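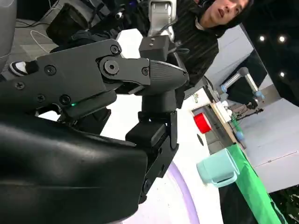
I have a soft spot for a walk that starts at a bus stop. You get off, the bus grumbles away up the hill, and there you are with a sandwich and a whole day and no car to go back to. Lovely! So what follows is a grumble from somebody who wants these walks to do well, and who has done the Wusgate to Budunton one more times than is sensible.

My complaint is with circular walks. We've become obsessed with them. Pick up any leaflet at the visitor centre in Wusgate and it's a loop, nearly always starting and finishing at the same car park, and nearly always with a dull bit tacked on to bring you home (you know the bit I mean, the one along the back of the industrial units with the verge full of brambles). The loop exists for the car. If you came by bus you don't need it, and you could have spent that last hour going somewhere.

A line is a different sort of day altogether. You set off from one place and you arrive at another, and the weather's changed and so has the colour of the stone in the walls. I walked over to Budunton in February, 9 miles of it, and came down off the moor with the lights going on in the houses and my knees complaining, and I felt I'd properly travelled. I don't get that from walking back to where I was at breakfast.

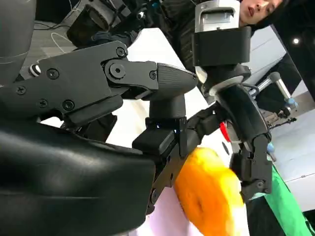
Wusgate, September 2025

I started writing this on the bench outside the library, waiting for the number 30, and I may as well carry on in the same place as it still hasn't come.

And there's the trouble, I know. People say a linear walk is all very well until you're standing at the far end in the drizzle reading a timetable that's been bleached by the sun. My friend Young-sook Cho came with me once and we missed the bus out of Budunton by two minutes. She was very good about it for the first half hour. After that we went and had chips, and then a second lot of chips, and she has picked circular routes ever since, and I can't really argue with her.

But I'd say that's a bus problem and we ought to treat it as one. The leaflets could help enormously. Print the walk so that you ride out first and walk back towards the bigger place, where there are more buses and trains and somewhere to sit indoors. It costs nothing! I've done it that way round for years, out to Budunton on the early bus and home on foot, and it takes all the clock-watching out of the afternoon. You can stop at the ford. You can take the long way past the chapel. If you fancy sitting on a wall for twenty minutes looking at lapwings, then off you go.

Then there's the matter of the signs. The path itself is well marked over the top, and whoever put in the new posts by the sheepfold has my thanks, but from the bus stop to the first stile there's nothing at all. You have to know to go down beside the garage and through what looks very much like someone's yard. I've met people standing there turning their phones round and round. One small fingerpost would sort it.

I'm told there are plans for a new loop from the Wusgate car park, with a fancy board and a sculpture, and I dare say it will be popular. Budunton, meanwhile, has 2,000 people, a decent bakery and a very good pub, and hardly a walker ever comes through the place with an appetite. I'd like to see some of that board money go on the fingerpost, and a shelter at the Budunton stop with a roof that reaches as far as the seat. The present one doesn't, as anyone who's waited there in a westerly will tell you.

If you've never tried a line, do give this one a go before the clocks change. Get the early bus, sit upstairs on the left for the view down the valley, and get off at the garage (ring the bell as you pass the chapel or he'll sail straight by). Take more to drink than you think you'll want on the moor. The bakery opens before the bus gets in, and the cheese scones are usually gone by ten.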